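Pre-Shoot Camera Kit Checklist, With Comments

Updated in September after the long weekend at Gisavau, where we learned a few things the hard way and a lot of things the fun way. Go through it the evening before, with every bag open on the floor. It takes me 15 minutes now. The first time it took most of a movie.

Mark each line OK, FIX or SKIP. If you write FIX, write what you're going to do about it, or it will still say FIX next month.

SECTION A: BATTERIES AND POWER

A1. All camera batteries charged and labeled.
Comment: Put a strip of tape on each one with a number. It's so satisfying to see them lined up, and you'll spot the weak one within a couple of shoots.

A2. No battery swollen, dented or leaking.
Comment: Lay it on a flat table and give it a spin. If it spins like a top, the sides are bulging and it's done. Don't charge it again. Tape over the contacts and take it to a battery drop-off.

A3. Spare batteries in cases with the contacts covered.
Comment: Loose in a pocket with keys is how you get a very warm pocket.

A4. Charger cords free of cuts and kinks.
Comment: Run the whole cord through your fingers. Mine was fine everywhere except the inch next to the plug, where it always bends.

A5. Power bank over 77 percent.
Comment: Odd number, I know! That's what ours needs to get two bodies through a full day at the coast, and it stuck.

SECTION B: STRAPS, MOUNTS AND TRIPODS

B1. Strap stitching whole, both ends.
Comment: Tug hard. Harder than feels polite.

B2. Quick-release plate tight.
Comment: Check it again after the drive. Car vibration loosens these, and I've caught mine a half turn out more than once.

B3. Tripod leg locks hold with weight on them.
Comment: Lean on it with your palm before the camera goes anywhere near it. One of the Stinano tripods slips on the lowest section when it gets sandy. Rinse, dry, try again.

B4. Tether on anything mounted above people.
Comment: No tether, no overhead shot. I love an overhead angle as much as anyone, but this line never gets a SKIP.

B5. Helmet, bike and chest mounts: buckles click and stay clicked.
Comment: Shake them. If you're using a sticky mount, it wants a full day to set, so do it on the Friday if you're shooting on Saturday.

SECTION C: LENSES AND HOUSINGS

C1. Front glass clean, no chips.
Comment: Blower first, then brush, then cloth. Going straight in with the cloth drags grit around.

C2. Waterproof housing seal clean, with no hair or sand on it.
Comment: Look at it under a bright lamp. One hair is enough to let water in.

C3. Housing tested empty.
Comment: Close it with a dry tissue inside and hold it underwater in the sink for a few minutes. Dry tissue, happy photographer. I still get a little thrill when I open it up.

C4. Anti-fog inserts dry.

SECTION D: CARDS

D1. Every card emptied and formatted in the camera it will be used in.
Comment: Only after you've checked both copies of the last shoot, see Section E. A long burst of surf at top speed eats space – I came home from the Haslam pier with 976 frames from one morning, and they were glorious, and I'd do it again.

D2. Card contacts clean, no cracked cases.

D3. Full cards go face down in the wallet.
Comment: Pick any system you like, as long as everyone in the car uses the same one.

SECTION E: STORAGE AT HOME

E1. Last shoot copied to two separate drives. 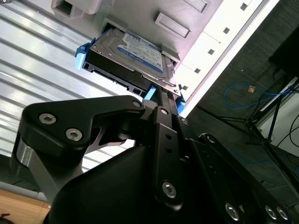

Comment: Two folders on one drive count as one copy. Open a handful of pictures from each drive at full size, from the start, middle and end of the shoot. Thumbnails can look perfect when the file behind them is broken.

E2. Free space on the main drive checked.
Comment: I start moving old work off well before it fills up. The worst time to sort through three years of sunsets is midnight after a shoot, when you're tired and everything looks like a keeper.

E3. One copy kept at another address.
Comment: Ours lives with family and gets swapped every month.

E4. Folder names match the list.
Comment: Place first, then month, then card number. "Celard September card 2" is a beautiful thing to find when somebody wants a print.

SECTION F: LOCATION AND PEOPLE

F1. Tide, wind and sunset times written on paper.
Comment: Paper! The signal at Celard drops out as soon as you're below the cliff path.

F2. Someone at home knows where you'll be and when you'll be back.

F3. Water, first aid kit, headlamp, dry socks.
Comment: Blue hour is worth staying for, and the walk back is in the dark.

F4. Permit or permission in the bag if the site needs one.

Last run of this list: 2 FIX (the A4 cord, replaced; the B3 leg lock, rinsed and holding), 1 SKIP (C4, no water work planned). Blank copies are in the lid pocket of the big bag, under the lens cloths.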